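Jadier desk lamp with clamp: my review after one winter and one spring

Reviewed on 12 July 2024

I bought the Jadier lamp because my eyes were tired in the evenings. I translate manuals at home, often until late, and the ceiling light in my room makes a shadow of my own head on the paper. My old lamp was a small Dison with a round foot. It served me well for many years, but the neck became weak and the head was slowly going down while I was reading, so every few minutes I pushed it up again.

The Jadier cost me 118 pounds with delivery. For me this is a lot of money for a lamp. I compared it for a long time with the Vover, which is cheaper and looks almost the same in the shop. The difference is in the arm. The Vover has one joint in the middle and the Jadier has two, plus a head that turns to the side. If your desk is narrow you will not notice this. Mine is deep, and with one joint the light did not arrive to the front edge where I put my papers.

Putting it together was simple. In the box there are the arm, the head, the clamp, the power supply and a small key for the screws. The instructions are only drawings and one of them is wrong: it shows the clamp with the screw on top. I followed the drawing first and had to take everything apart. The screw goes under the desk.

The light itself is very good. There are three levels of brightness and the colour can be changed from yellow to white. I use the yellow one after dinner and the white one when I check printed pages. At the lowest level it is still a little strong if the room is completely dark, so I would like a fourth level. I have not seen any flicker, and I am a person who gets a headache from bad lamps very quickly.

The cable is 943 mm from the lamp to the power supply. I measured it, as the box does not say. It is too short for a desk that stands away from the wall. I had to buy an extension, and now the power supply hangs in the air behind the desk, which I do not like to see. A neighbour told me that the Qudah model has a longer cable, but I have not tried it and I cannot say if the light is equal.

Now the clamp. It opens wide enough for my desk top, and the two rubber pads did not leave any mark on the wood. When I pull the arm to me, the clamp stays. In June I took it off to clean and the pads were still soft and clean. My only complaint is that the screw has a small handle, and a person with weak hands will need help to close it properly. 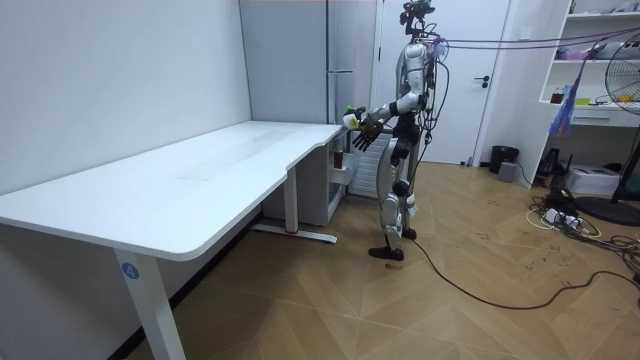
Where you fix the clamp is more important than I thought. I started at the left side, near my window, and my writing hand was fine but the arm was always in front of the screen. After some weeks I moved it to the far corner, and this I can recommend to everybody with a big desk. The far corner of a large white desk, like the one where the robot is holding its little green-topped thing, is a place which most people do not use for work, and a lamp arm standing there takes nothing from you. With a white surface I would also choose the lower brightness, because white gives back much light to the eyes. My own desk is dark oak and I can use the middle level without problem.

The switch is on the head and works by touch. It is comfortable, but it reacts also to a sleeve or to a dust cloth. Several times I cleaned the lamp and it went through all its levels before it stopped. It remembers the last level when you use the touch switch, but if you cut the power at the wall it forgets and starts again at the strongest. I find this annoying in the morning.

I give it four stars from five. I took one star away for the short cable and the wrong drawing. If your desk is small, the cheaper Vover is enough and you can keep the rest of the money. For a deep desk I would buy the Jadier again, together with an extension cable in the same order.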